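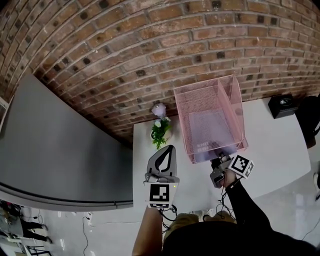 The potted plant on the white table by our curved brick wall

Gredmont Shared Desks - your questions answered

Do I need to book ahead?
It's always lovely to have a bit of notice, but you're welcome to chance it on the day. Saturday tends to fill up by mid-morning, so do book if you're coming any distance.

What does it cost?
A ten-visit pass is £108 and you can spread the visits however you like - they don't run out at the end of the month.

Can I leave my things overnight?
Yes, if you rent one of our 78 lockers. Please don't leave anything on the desks, as they're wiped down every evening and bits and bobs do go astray.

May I take phone calls?
Short ones are fine at your desk. For anything longer, pop into the Sikow room, where you can chatter away to your heart's content.

Is there anywhere to eat?
There's a kitchen with a kettle and a fridge (label your milk!), and you're very welcome to bring a packed lunch.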